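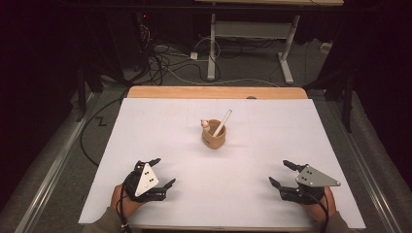 *Cup with white pen or stylus and wooden peg figure.*

# About Fillari

Fillari publishes self-guided walking routes for historic districts, open-air museums and old market towns. Each route is sold as a printed folding map with a matching audio file. We also produce visitor signs and site leaflets for town councils and museums under separate contract.

The company was set up by Adoración Prieto and Eusebio Goicoechea, who had worked together on the survey of the Mosoti old quarter. That survey recorded building dates, former uses and street names for a planning office. Visitors kept asking for copies, and the planning office had no means of printing them. The first Fillari map was a cut-down version of the survey sheets, printed in a run of 3000. It covered the tannery lanes, the lower market and the two surviving gatehouses.

## What a route contains

A standard route has up to 20 stops and can be walked in a morning or an afternoon. Every stop has a number, a street address, a short text and one archive drawing or plan. Where a building has been taken down, the stop marks the site and the text says what stands there now. We do not list a closed museum or workshop as open on the strength of an old listing. Opening hours are confirmed with the operator before each printing, and the month of the check is given on the back panel.

Distances are measured along the walking line with a wheel. Stairs are counted by flight. Public toilets, drinking water and benches are shown if they are open to people who have not bought a ticket.

## Route grading

All routes are graded with Gradix, our own scale. It has 5 levels and takes in slope, surface, steps and the longest stretch without a place to sit. The level printed on the cover is that of the hardest section. A route that is flat apart from one steep cobbled lane is graded by the lane, and the map shows a way around it if one exists.

Gradix does not cover traffic or lighting. These are described in the notes for each section. Evening use is not assessed, and the audio files assume daylight.

## Place names

Many of the districts we cover have had more than one name. Some changed when a village was absorbed by a growing city, others when a harbor or rail yard was built over. The rule we follow is set by Bríd Phelan, who edits the texts:

- The name on the current street sign comes first.
- Former names follow in parentheses, oldest last.
- Names used only by residents are included if two separate sources give them.
- Translations are given once, at the first use.

Spelling follows the local authority. We do not adapt spellings to match other guidebooks.

## The Kimik index

Kimik is the record system behind the maps. It holds 1190 entries, one for each building, site or street feature that has been checked on foot by a member of staff. An entry lists the source of every date, the condition at the last visit and any limits on access. Entries without a reliable date are kept but are not used in print.

Demetrio Bermúdez maintains the index and handles corrections. Museums and local history groups may request the entries for their own area at no charge. We ask that the entry number be quoted when the text is reused. Drawings are often under a separate license and are not included in the export.

## Staff

**Adoración Prieto**, director. Contracts, route selection, field survey.

**Eusebio Goicoechea**, cartography. Base maps, walking lines, print files.

**Bríd Phelan**, editor. Stop texts, place names, audio scripts.

**Demetrio Bermúdez**, records. Kimik index, corrections, archive requests.

**Aitana Calvo**, signs and leaflets. Site work, material samples, installation drawings.

Translators and narrators are hired by the project and are credited on the map.

## Updates and corrections

Reprints are prepared in April. Changes received after the files have gone to the printer are listed on the page for the route concerned and carried into the next printing. If a stop has closed, moved or lost its sign, send the route name, the stop number and the month of your visit. A photograph of the current sign or notice is useful but not required.

Maps that have been replaced are withdrawn from sale. Buyers of the previous printing can download the revised stop texts with the code inside the front fold.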